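Barnabás Szalai keeps a drawer at home that he will not let me open. It is full of chargers, he says, and it beat him years ago. By day he runs the chores bench at Zokex, a small outfit in Wonville trying to find out if a machine can do the jobs the rest of us put off.

"People ask me about laundry," he says. "I tell them to ask me about cords first." 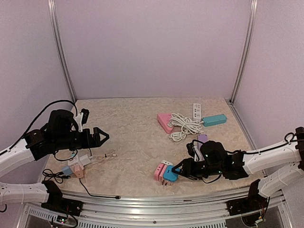
Four arms and a tabletop of adapters, chargers and power strips at the Zokex bench.

His test is called Ranel, and it asks for what a bored teenager could do in ten minutes: sort the plugs, put them where they belong, leave the cables in some kind of order. Szalai has logged 371 tries since July. He calls 50 of them "good enough to show my mother."
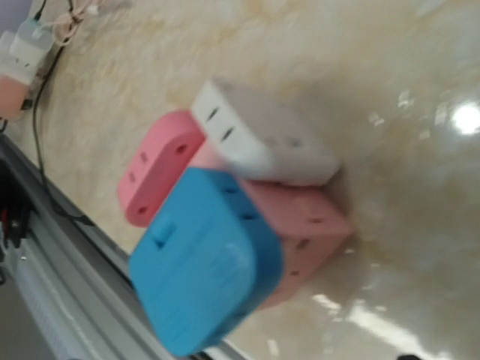
Household clutter, in his view, is hard because it leans on itself. A factory part arrives alone, facing the right way. Adapters at home end up like the blue one here, shoved against two pink ones with a white one lying over the lot. "Which do you pick up first?" he says. "You never had to think about it. The arm has to think about it — and then it has to think about it again when the pile slides."

Cables are worse. He once priced a cable-handling add-on from a supplier called Coste, was quoted $2000, and went back to his desk. 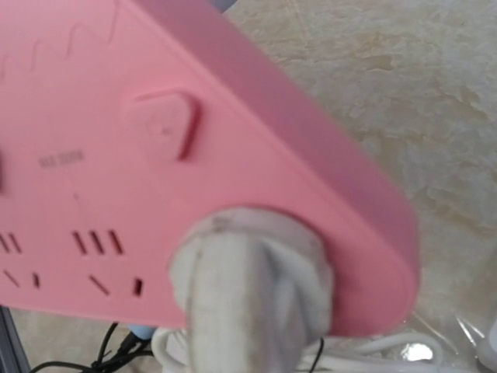
Shops are calmer places, he admits, and he expects stockrooms to get useful help well before kitchens do. A shelf stays put. A kitchen has children in it.

I tried to pin him down.

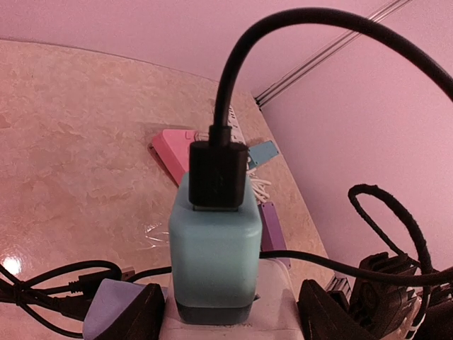 So can a machine tidy my house yet?

"It can tidy one table, slowly, with me standing next to it. Your house has more than one table."

He offered to let me race the arms. I won by a wide margin, and then couldn't find my phone charger.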